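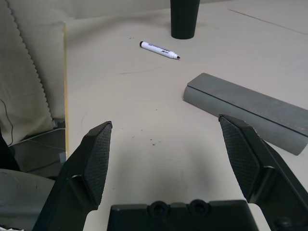

Breaker trips when the table saw and dust extractor run together

Posted in Workshop and Garage by Kirsty Parsons
Thursday, October 22, 2026

I have a detached garage on its own sub-panel. The saw is a Traletar contractor model and the dust extractor is a Grostau. Both are plugged into the same double outlet on the back wall, which is on a 20 amp breaker. The plate on the saw says 13 amps. The extractor's plate is scratched and I can't read the current, but the manual lists it as 1,000 watts at 120 volts.

Either one runs by itself for as long as I like. If I start the extractor first and then the saw, the breaker goes within a second or so. If I start the saw first it sometimes holds until I push a thick piece of maple through, then trips. The outlet is not warm and there is no smell. Is the breaker worn out, or is this a load problem? I would prefer not to open the panel if I can avoid it.

Euan Yule

Load problem. 1,000 watts at 120 volts is a bit over 8 amps. Add the saw's 13 and you are past 21 on a 20 amp circuit before the blade touches any wood. A breaker will carry a slight overload for a while, so it can hold with the saw idling, and then the cut pushes the current up and it lets go.

The instant trip is the starting current. A motor of that type draws several times its plate rating for a fraction of a second while it comes up to speed. With the extractor already running there is less room for it. The order matters a little for that reason, but neither order fixes the running load.

What you need is a second circuit. Check whether the garage already has one. Switch off the breaker for the back wall and test every other outlet with a lamp, including any by the door or on the ceiling for the opener. If one stays live, run the extractor from that. Look at what else it feeds before you count on it. Use a 12 gauge cord no longer than you need, and unroll it fully.

If there is only the one circuit, have an electrician add another for the extractor. They will want to know the size of the feed from the house, so have that ready. Do not let anyone fit a 30 amp breaker on the existing wire.

Clive Blackburn

Had the same thing with mine. Changed the breaker and it was fine after that. They do get weak when they are old.

Imtiaz Sarkar

Breakers do wear, but a new one here would be doing its job if it tripped at the same point. I agree with Euan's arithmetic.

One addition. If the Grostau has a tool-activated socket on the front, do not plug the saw into it to save a cord. Everything then goes through one plug and you are back where you started. Those sockets are also normally rated for small sanders. A separate remote switch on the second circuit will do the same work.

Also check the saw's motor plate for dual voltage. Many contractor saws can be rewired for 240, which halves the current. It needs its own two-pole breaker and a different outlet, so price it against the plain second circuit.

Kirsty Parsons

The outlet for the door opener stayed live with the back wall off. The extractor is on that now and I have cut maple for an hour with no trips. I will ask for a quote on a proper circuit in January.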